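The Bottle Rule

The handbook at Multow ran to 36 pages, and I had been hired to believe in it. I didn't. I had read the same sort of book at Flelex, where the arms followed every rule and still crushed things.

Rule 2 said to name every object before the arm moves. I said the words to an oven and a saucepan and felt like a fool.

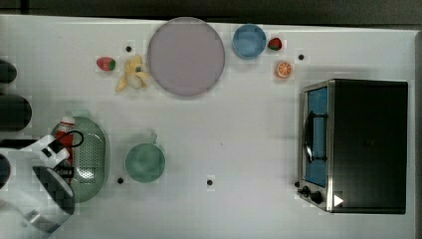 Why must an operator name each object out loud?
So that a second person can catch a mistake before the arm starts to move.

That was the handbook's answer. I worked alone that morning. My second person was a log file called Trindade, and it had never caught a thing. It had 2,863 entries, nearly all of them the word "fine."

I switched to the wrist view and read the next rule. Before any lift, confirm what the gripper is touching. One black finger was on the base of the ketchup bottle. I wrote down "contact, right finger" and left the box for "grip" blank, though the form plainly wanted a check mark.

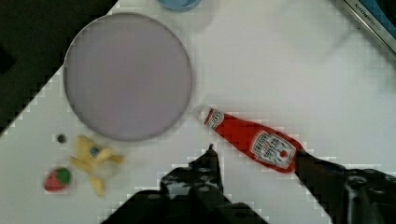
SAFE HANDLING

Section 21 had been written by someone who liked the word "always." Always approach slowly. Always leave the stop button within reach. Slowly compared to what, it didn't say. Flunex sold us the book and would answer questions for a fee.

I looked over the oven, the colander, the bottle on its side. I put my hand near the stop, which was the only line in the book I had ever trusted.

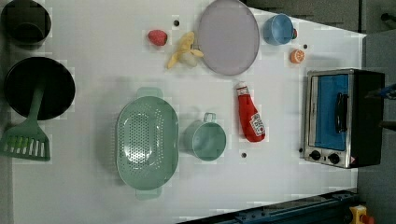 What I Wrote in the Log

"Grip not confirmed. Rule unclear. Operator waiting."

The form turned red and asked me to choose "fine." I got up and made coffee.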